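Sorting out the block bins this week. Posting as I go so I remember what I did, and so Gayan doesn't have to ask me again.

The short version: we had 200 slim blocks when the set came in. Last count was 130. The rest are under benches, in drawers, in somebody's coat. I found 2 in the cutlery tray in the lunch room.

Colours matter for us, so each colour gets its own tub on the shelf. Reddish brown on the left, dark green next to it. If you can't tell them apart under the evening lights, take them to the window. I've mixed them up myself more than once.

The working bins are the dark grey ones with the slanted sides. They live on the pale wooden table, one behind the other. Please don't put them on the carpet. Charcoal carpet eats a dark green block and you won't see it until you stand on it.

Gayan Bhuiyan asked why we don't use deeper bins. We tried a deep one from Gitari in July. Everything ended up in one corner and you couldn't see the bottom layer. It holds printer paper now.
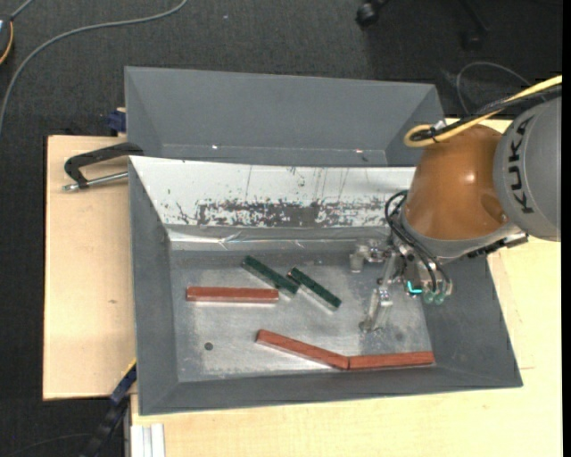

A handful at a time is plenty. With a full bin you get blocks lying on top of blocks and it takes ages to get them flat again. Tip them in gently and leave them how they land. No lining them up.

On cleaning. The metallic floor has a worn, brushed look and I've stopped trying to fix it. I gave it a going-over with cream cleaner and it came up cloudier than before. Warm water, a drop of dish soap, dry it with a tea towel. Same for the plain grey walls.

The white panel at the back of the front bin is scraped along the lower part, with dark grey patches where the white is broken up. Lộc Mạc wants to repaint it. I'd sooner swap the panel and be done. Salazar quoted us for a new one and I'm waiting to hear if they can match the slope.

If we do repaint, it has to be a matte white. Lộc has a tin of gloss left over from his laundry door and I've said no to it twice.

Someone asked about the blocks themselves. They get a wipe with a damp cloth on Tuesday and that's all. Don't soak them. I left nine in the sink overnight once and had to sit there the next morning drying every one.

Chipped blocks go in the jar by the kettle. Don't throw them out, I want to see if the chips are all on the ends. So far it looks like mostly ends, but the jar's only got a few in it.

Labels for the shelf tubs are printed. I went with the colour name in big letters and nothing else. The old ones had codes on them from the Brurkia order and no one could read them without the sheet, which was also lost.

Still to do: ring Salazar, find a lid for the green tub, pull the drawers out of the far bench and look behind them. I reckon there's a fair pile of blocks back there.

Will post the new count once the drawers are done. If you've got any at home, just drop them in the tub, I won't ask.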